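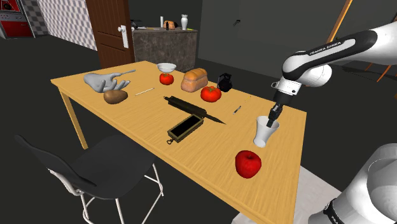 Fig. 1. Simulated kitchen table, Franka arm, gripper inside the cup. Cuvgate project, Thursday section.

Notes for week 2: what a success rate does and doesn't say

Read the Cuvgate report before class. It was written by Aarti Srivastava and Mohit Maurya for last year's project, and it is better than most. I still don't believe the headline number, and by the end of the hour I'd like you to be able to say why.

The claim is that the policy "picks up household objects in clutter." Look at Fig. 1 with that sentence in mind. The table has a chicken, bread, tomatoes, a rolling pin and a potato on it, and the gripper is down in a plastic cup. An apple lies right in front. So the clutter is there. But ask how much of it the arm has to deal with to reach that cup - and how you would find out.

The report lists 267 trials. Go to the appendix and you'll see they come from 17 table layouts, with small changes in where the cup starts. Are those 267 independent tests? Gaurav Dubey argued last year that they are close enough. I don't agree, but make up your own mind and bring a reason.

Other things to check:

What counts as a grasp. The script marks success when the fingers close and the object rises. It does not ask whether the object stays up.

Contact settings. A simulated cup is as stiff and as slippery as somebody typed in. Find the friction value and see if the authors defend it.

Who picked the layouts. The same people who tuned the policy did. Draw your own conclusions.

A still from a run is not evidence of a good run. Please stop putting them in your results sections as if they were.

For lab: rerun the Lulel baseline on layouts you did not build. Trade with another pair. Sizwe Mthembu has the scene files. Report every failure, including the dull ones, and hand in the raw log with your write-up.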